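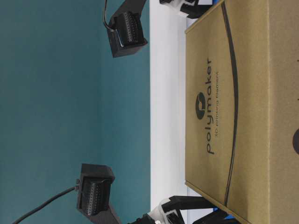 Barbosa Print Room / Materials Desk

README for the box and carton set

Everything to do with the filament boxes, in one place. Read before you touch the spreadsheet. Still a draft, bits missing.

What this is

Pictures plus a table for the cardboard cartons that go across our packing table. We ship spools out to the Flustcombe and Jollside rooms in the same boxes the filament came in, so box type matters: size, print, how many times it's been taped. The set has 1,928 rows, one row per box per trip. 21 box types.

Why bother: people kept grabbing the wrong size. Spools rattling around, crushed corners, the usual.

Columns

box_id: written on the bottom flap in pencil. Not on the printed face, please.
type: see the type list in the same folder
brand: as printed. Lowercase if the box has it lowercase, so polymaker, not Polymaker. Applies even at the start of a cell.
tagline: small print near the brand name, e.g. "3D printing filament". If you can't read it in the picture put "unread". Don't fill it in from memory.
color: kraft, white, other
trips: starts at 0
tape: none / one strip / more
room: Flustcombe, Jollside, or here
notes: short. Really.

How the boxes get laid out

Blue cloth over the table first. Pull it flat, fold lines are fine. White board goes at the far side. Box on the board, in the middle, brand name readable from where you stand. Kraft boxes show up well on the white, which helps when you're checking corners later.

Logo cut off in the picture? Still counts. Put "partial" in notes and move on. 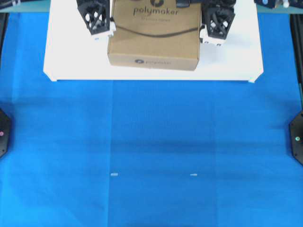
Checking a box before reuse

Do these in order, its quicker.

1. Corners. Press each one with a thumb. Soft corner = recycle.
2. Flaps. Both should fold down and stay.
3. Seams. Look along the folded edges for splitting.
4. Old labels off. If the label takes the top layer of card with it, cover the patch with a strip of plain paper tape.
5. Bag the spool, then box it. Silica pack inside the bag.
6. Pencil the trip number on the bottom flap. Add the row.

Max 2 spools to a box, even in the deep ones.

Known problems

Some older rows have brand and tagline swapped. Fixed most of them in October, not all.
Type 9 and type 14 might be the same carton. Needs someone with a ruler.
Sideways pictures have not been rotated. Leave them how they are, the row numbers depend on the file order.
Blurry small print is all over the place. See "unread" above.
The trips colum went wrong for Jollside returns, two trips got logged as one. Treat those as a minimum.

Not in here

Anything about the filament itself. Drying times, colors, open spools: all that is in Zovard, under Materials. Padded mailers aren't in here either, they have their own sheet.

Adding rows

Copy the last row, change what needs changing, save. Don't sort the sheet. If you find a box type that isn't on the list, add it at the bottom with the next number and leave a sample on the shelf by the door.

Use

Fine to use inside Barbosa and the two other rooms. Ask the desk before passing it on.

To do

Measure inside depth for all types
Redo the type list with pictures
Decide on white cartons (keep? they mark easily)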